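Looking After the Wrist Camera on the Bendport Arm
Student project report, Golturari Workshop

Our group spent the spring term taking care of one robot arm, and I have to admit we grew rather fond of it! The arm had been set up by last year's class, so our job was mostly to keep it running and write down how (the old notes were two pages and a coffee ring).

Most of our trouble came from the wrist camera. In May the mount worked loose and the view drifted a little more each session, so that the arm kept reaching short of the dish. We took the bracket off, cleaned the threads, put in 3 new screws and went through the whole Desano calibration routine again, which takes a good part of an afternoon if you are careful with it.

For the check afterward we like a view with plenty of bare wood in it. The seams between the planks and the small knots make good fixed points, and the curved rim of the big dark dish tells us quickly whether the focus is right.

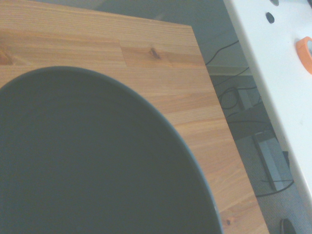

Cables and daily care

The black cables on the floor were next on our list. We labeled both ends of the camera lead and wrote the routing into the Luangrath logbook, which now has 92 entries. Before each session we wipe the lens, try the bracket by hand and move the arm slowly through its full reach, watching that the lead never pulls tight.

By the end of term the arm had made 1,263 pickups, and the new screws were still snug at the last check.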